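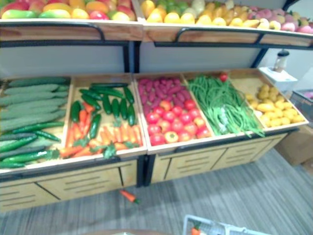
I have reached the age where most of my household arguments are about where fruit lives. My husband believes in the bowl. Everything goes in the bowl, the bowl sits by the window, and by the end of the week the bottom layer has become a single item. I believe in the fridge, where fruit goes to be forgotten in a more orderly fashion. With artificial fruit you can put the mangoes right beside the lemons and walk away for years, and the whole rack will still look like a place where people have their lives together. Mine lasts until I stop looking at it. So I'm asking the board: bowl, fridge, or some third thing? I'd like rulings on mangoes, pears, peaches, lemons and tomatoes, and I plan to read the winning answer out loud at dinner.
Posted by quincejam, 12th December

Reply from dented_can
Lemons in the fridge. In a bag, zipped shut, in the drawer. They'll keep for weeks and weeks. On the counter they turn into small yellow golf balls. This one isn't a matter of opinion and your husband should be told gently.

Reply from Marl_and_Clay
Third thing. Everything starts on the counter, and when it's ripe it goes in the fridge and stays there until eaten. Mangoes, pears, peaches, avocados, all of it. The cold slows things down once they get where they're going. If you put them in hard, they stay hard, then they go mealy, and then you have a peach that tastes like a wet paper towel.

Reply from quincejam
My husband has read the above and says that "starts on the counter" is a win for the bowl.

Reply from Marl_and_Clay
It is a win for the counter. A deep bowl is how you get the single item you described. Spread them out, one layer, stem side down for the peaches if you can stand to be that kind of person.

Reply from ottoline_b
I worked produce at a Rallis store for 4 years and I'd like to speak up for separation. Some fruit gives off ethylene and some fruit suffers from it. Apples, ripe bananas, pears, peaches and mangoes all put it out. Leafy greens and cucumbers and broccoli hate it. The single best thing most people could do for their vegetables is to take the apples out of the drawer with the lettuce. I said this to customers every day and they nodded at me the way you nod at a dentist.

Reply from dented_can
My apples have lived with my lettuce since I moved in here and they get along fine.

Reply from ottoline_b
How long does your lettuce last?

Reply from dented_can
I don't see what that has to do with it.

Reply from porchlight_pete
Can we talk about tomatoes, because OP snuck them in at the end like we wouldn't notice. Tomatoes do not go in the refrigerator. My mother would have called somebody.

Reply from Marl_and_Clay
A ripe one can. I know what everyone was raised on. An unripe tomato in the fridge is a crime, fine, but a fully ripe tomato on a hot counter has a day or two left in it and the fridge will buy you a few more. Let it come back to room temperature before you eat it. I tried this on my family without telling them and they had no complaints, and these are people who complain about ice.

Reply from porchlight_pete
You ran a secret tomato trial on your own family.

Reply from Marl_and_Clay
I did and I'd do it again.

Reply from ATheodorakopoulos
Hello, long-time reader. I keep a fruit stand outside Enummont, and my name is on the sign so there's no point hiding it: Athina Theodorakopoulos. People ask me this all summer. I'll give you what I tell them.

Pears ripen from the inside out. Press the neck, next to the stem. If it gives a little, eat it today. If you wait until the fat part is soft then the middle is already brown and you will blame me. Mangoes, ignore the color. Red on a mango only tells you which side got the sun or what variety it is. I have had green ones that were perfect and handsome red ones like a baseball. Squeeze gently, smell the stem end. Peaches, smell. A peach with no smell has nothing to say.

And please do not wash anything until you are going to eat it.

Reply from quincejam
Reading the pear paragraph out tonight. Thank you. I have been pressing the fat part my whole life.

Reply from dented_can
With respect to the lady with the stand, I wash everything when I get home. Berries get a vinegar bath, dry on a towel, then go in a box with a paper towel in it. They last way longer than they do unwashed.

Reply from ATheodorakopoulos
If you dry them very well, this can work for berries. Most people do not dry them very well.

Reply from dented_can
I use a salad spinner.

Reply from porchlight_pete
You put raspberries in a salad spinner?

Reply from dented_can
Gently.

Reply from hushpuppy_lane
Has anyone here tried one of those Oltik fruit keepers? It's a box with a little filter cartridge in the lid that is supposed to soak up the ethylene. My sister-in-law gave us one and I can't tell if it does anything, but I've now paid 23 dollars for a replacement cartridge so I'm emotionally committed.

Reply from ottoline_b
The idea behind those absorbers is sound enough, and they get used in shipping. Whether a small one does much in a box you open six times a day, I have my doubts. A paper bag costs nothing if you want to go the other way and speed things up. Hard mango, ripe banana, fold the top over, check it daily. The "check it daily" part is where people fall down.

Reply from hushpuppy_lane
I put an avocado in a bag like that before we went to my folks' in Larkusdale. We stayed longer than planned. I would rather not go into it.

Reply from Marl_and_Clay
Since we're making rules, can I add bananas? Peel goes brown in the fridge, inside is fine. I have lost a lot of goodwill in my house over this fact.

Reply from porchlight_pete
Because it looks like a dead eel, Marl. Nobody wants to reach past a dead eel for the milk.

Reply from Marl_and_Clay
The inside is FINE.

Reply from tin_roof_tess
Different view from the cheap seats. You are all talking about storage and the problem is shopping. I used to buy fruit for the person I was planning to become, and that person ate a great deal of melon. Now I buy for three days. My store is on the way home so I know that's luck, but I throw out next to nothing.

Reply from ottoline_b
It's luck, yes. I have a 30 minute drive each way to a decent produce section. I'm not making that trip for two peaches.

Reply from tin_roof_tess
Fair. Then buy in stages. One pear that's ready, a couple that are nearly there, a couple like rocks. I do that with avocados and it works right up until they all ripen on the same night, which they do out of spite.

Reply from ATheodorakopoulos
This is how my best customers buy. They tell me "for today, for later in the week," and I pick. Ask at any stand. We like being asked.

Reply from quincejam
Report from dinner. I read out the pear paragraph, the ethylene paragraph and the tomato trial. He has agreed that lemons may go in the fridge. He has agreed to a wide shallow dish for the counter, one layer, away from the window, and he will be calling it "the bowl." He does not accept the ripe tomato ruling and wants porchlight_pete to know he has an ally. He also went and pressed the neck of every pear in the house, so we're having pears for dessert.

Reply from porchlight_pete
Tell him I'm here if he needs to talk.

Reply from dented_can
Took the apples out of the lettuce drawer. Not saying anything else about it. Does anybody know if celery minds apples?

Reply from ottoline_b
Keep them apart. Wrap the celery in foil, not too tight.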